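Lanus Folding Table, White

The Lanus is a plain white table for people who serve drinks at home and would like the carpet to survive. It comes in white because we make it in white. Rodel Lumanlan has been asking for walnut since October and may keep asking.

Stand one by itself for a small crowd, or push two together when the pitchers, the juice bottles and a basket all need somewhere to go. The long edges meet flat, so you get one wide surface with a thin line down the middle that your guests will treat as a border.
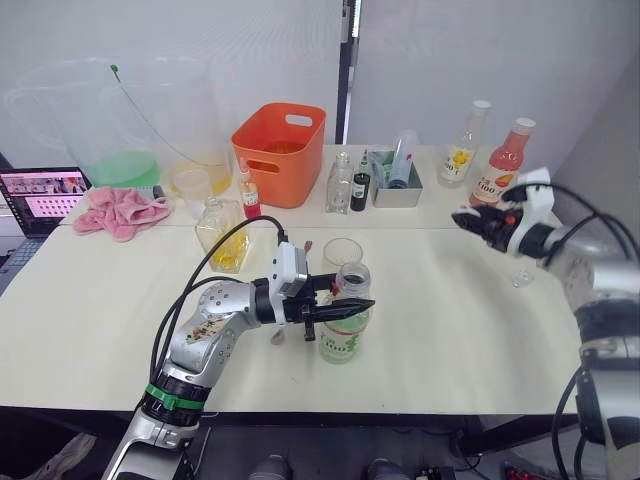 Spills wipe up with a damp cloth. Red juice should be dealt with the same day, grape the same minute. Please don't use scouring powder, whatever your mother swears by.

Legs fold under and lock. Setup takes 2 minutes, or 10 if you read the sheet first.

Sold singly or as a pair. Leveling feet included. Cover sold separately, under the name Jemard, for reasons Shona Dunbar in our office can explain at length.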